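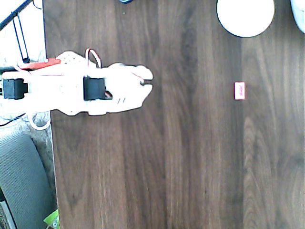 # About Ketlow

Ketlow records examples of small robot arms handling ordinary things, and turns those recordings into sets that other people can train on. Our customers are mostly university groups and small companies. They have a learning system and an arm to run it on, and they are short of good examples.

We work from two rooms above a print shop in Oltitz. Elango Reddy started the company after several years of building test rigs, and he still sets up most new stations himself.

## What we do

A person guides the arm through a task from start to finish, and we save the whole attempt: the camera view, the joint positions and the commands that were sent. Then the objects are moved and the task is done again. A typical order is 2000 attempts, split over several tasks and more than one operator.

Most of the tasks are short. Pick up a small flat object and put it in a bowl. Turn a cup upright. Move something from one side of the table to the other without touching what lies between. A person does these without thinking, but an arm needs to see them from a lot of starting positions before it does them well.

We currently offer 17 standard tasks. Customers can also send us their own, along with any objects we would have trouble buying locally.

## How we work

We record on normal tables in normal rooms. Early on we used a plain gray mat and fixed lamps, and the recordings were very clean. The first customer to use them, a group at Tamihana, found that their arm did poorly once it was moved to a desk by a window. Since then we have kept daylight and furniture in the picture, and we change tables between batches.

Operators are trained for two weeks before any of their work goes into a delivered set. They learn to approach an object at a steady speed, to close the fingers only when they are lined up, and to let a bad attempt run to its end. Failed attempts are kept and labeled as failed. Some customers want them and some don't, so we deliver them in a separate folder.

Every attempt is watched by a second person before it is accepted. The reviewer checks that the label matches what happened, that the start and end are trimmed in the right place, and that no camera dropped out partway through. This is slow work and it is the main reason our delivery times are what they are.

## Our equipment

We build our own stations from hobby servos and plastic brackets. Parts are cheap and we can replace a worn one the same afternoon. The software that runs the stations is called Gornska. It handles recording, labeling and review, and customers get a copy of the viewer with each set — it opens on any recent laptop.

We can also record on a customer's own arm if it is shipped to us with its controller. Please allow an extra two weeks for setup and calibration.

## Privacy and ownership

Custom sets belong to the customer who ordered them. We do not resell them or use them in other orders. People who pass through a recording are blurred before delivery, and we do not record sound.

## Working here

We take on new operators each February. No background in robotics is needed. Steady hands help, and so does being able to repeat a small job many times and still pay attention to it. Shifts are four hours, starting at 8:30 a.m. or 1:00 p.m., with a break every hour.

## Visiting

Customers are welcome to come and watch a session before placing an order. Write to Elango a few days ahead so we can have a station ready with your task. The entrance is at the side of the print shop, up the stairs, second door.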